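Wotholm Workshop Help
Robots & Automation > Home and shared builds

Is a second gripper arm worth it for pushing chairs in?

Posted by Flora Buchanan, January 2023

I share a workshop with a few other people and for most of a year we've been building a small rolling robot with one job, tucking the chairs back under the tables when everybody goes home. The base is a secondhand Tridstead drive and the gripper is printed from a free design. The fingers move on two metal rods.

One of our members now wants to buy the Nisbet lift kit for it. The page says it "handles all household furniture," which I don't believe for a minute. It also weighs more than our base does. We've already put 174 hours into this thing and on tile it still drifts to the left whenever it pushes. Has anyone run the lift kit on a light base, or is this money down the drain? And would you fix the drift first?

tridstead_owner_40

Fix the drift first. I don't care what the kit page says, a lift on top of a base that can't go straight gives you a taller robot that can't go straight. Mine drifted too and I blamed the code for weeks. One wheel was slipping on the grout lines. I swapped both tires for softer rubber and lowered the push speed to 40 percent, and the drift was small enough to live with after that. I won't say cured.

As for "all household furniture" — ask them which chairs they tried. I did, back in April, and got a link to the same page.

grumbleweld

just buy it, you can always send it back

Inutley Dave

You can send it back if you pay the freight, and on something that heavy it hurts. Read the small print.

I'd also question whether you need to lift anything. Chairs with thin metal legs slide fine on tile if you push low and near the middle. The trouble is what the robot thinks it's looking at. From down low, shiny legs and a shiny floor are a mess for any cheap camera, and mine used to go for the reflection. I ended up logging 3675 frames from the gripper camera and sorting out the bad ones by hand, which was as much fun as it sounds. If you do the same, save some with two chairs next to each other, with the backs toward you. Those gave mine the most grief, and I never see them in anybody's demo video.
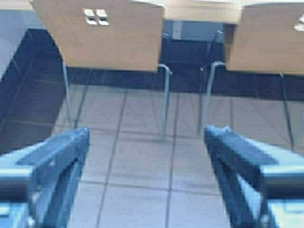

Does the gripper have to close on a chair leg to move the chair?
Pushing with the fingers held open is enough for a light chair on a smooth floor. Closing on a leg only helps when you need to pull, and then a weak base tends to drag itself toward the chair instead.

Flora, to your other point, I'd leave the printed fingers alone until the wheels are sorted. People love redesigning fingers. I went through 4 sets and the first one was fine. Put a strip of tape along a grout line, drive the base beside it with no chair and see where it ends up. If it wanders with nothing in front of it, no kit is going to help.

Flora Buchanan

Thanks, both of you. Tires are ordered and the lift kit is on hold — over some loud objections. I'll do the tape test and post the numbers, good or bad.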